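# Call for participants: folding demonstration and open day, Drornholm

November 2020

Jorum is looking for 16 people to take part in a demonstration day at its Drornholm site. Participants will fold household laundry with a pair of hand-held grippers while visitors watch, and will then see an arm repeat the same task from recorded motions. The collection holds 1,612 folding runs so far, 211 of them on shirts and towels.

Each participant works one session of 45 minutes. A session covers a short fitting of the grippers, practice on a single cloth, and a set of timed folds on a flat surface. Both hands are used throughout.

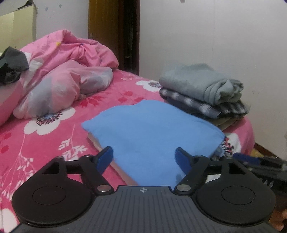

Speed is not scored. Runs in which an item is dropped are kept and labeled as such – do not restart unless the operator asks you to.

Requirements:

- 18 or older
- full use of both hands and wrists
- able to stand for the whole session
- no previous work with robots needed

Visitors stay behind the marked line during runs. Questions are taken between sessions, at the Nodbridge end of the hall.

Participants are paid a flat fee on the day, and travel within the county is refunded against receipts. Apply in writing to the Jorum front desk, giving your height, your dominant hand and the hours you can attend. Applicants from the July round may apply again.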